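Nimstead Tabletop Handling Set: README and collection rules

Version 2, dated 26/05/2023
Maintainers: Olesia Mykhailiuk, Rocío Ocampo 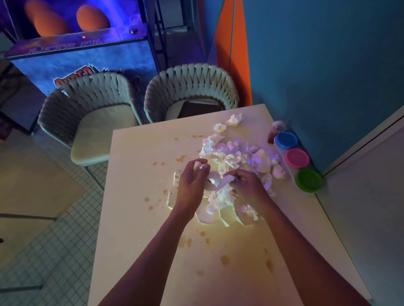
Figure 1. Two-handed handling of torn tissue on a stained white table, head-height view.

Scope

Nimstead holds first-person recordings of people handling soft, thin and irregular household material. It is meant for training and checking manipulation policies on two-armed robots. These rules apply to all recordings made at the Ulby and Holovko sites from March onward. Older recordings are kept under the version 1 rules and are flagged in the index.

Contents

224 episodes, each with video, a task label and a plain text note. Labels cover sorting, gathering, tearing, wiping and stacking. Audio is stripped before release.

Recording rules

Both hands must stay in view for at least 40 seconds of each episode. Sleeves are pushed back past the wrist.

Do not tidy the table before recording. Stains, cups, tubs and other loose items stay where they are unless they are a hazard. In Figure 1 the tissue heap shares the table with a decorated paper cup or carton, coloured-lid dough tubs and a small bottle, and all of it is in bounds.

Coloured or uneven light is accepted. Do not correct white balance at the source. The purple and blue tint on the upper part of the heap in Figure 1 must survive export.

No bystander's face may appear. Episodes with one are deleted at the site, not blurred.

Labelling rules

Label the action, never the intent. "Pinches scrap, left hand" is valid; "cleans up" is not. Where an object can't be identified, use the parent class (container, sheet, ball). Labellers work in batches of 10, and a second labeller reviews each batch. Disagreements go to the maintainers.

Known limits

Torn paper has no stable instance identity. Piece counts are not provided and should not be derived from the masks. Liquids are labelled as surface marks only.

Tools

Jonimness reads the index and rebuilds the splits. Run it from the root folder. It won't overwrite an existing split unless the force flag is set.

Licence and contact

Research use only. Send corrections to Rocío Ocampo with the episode number in the subject line.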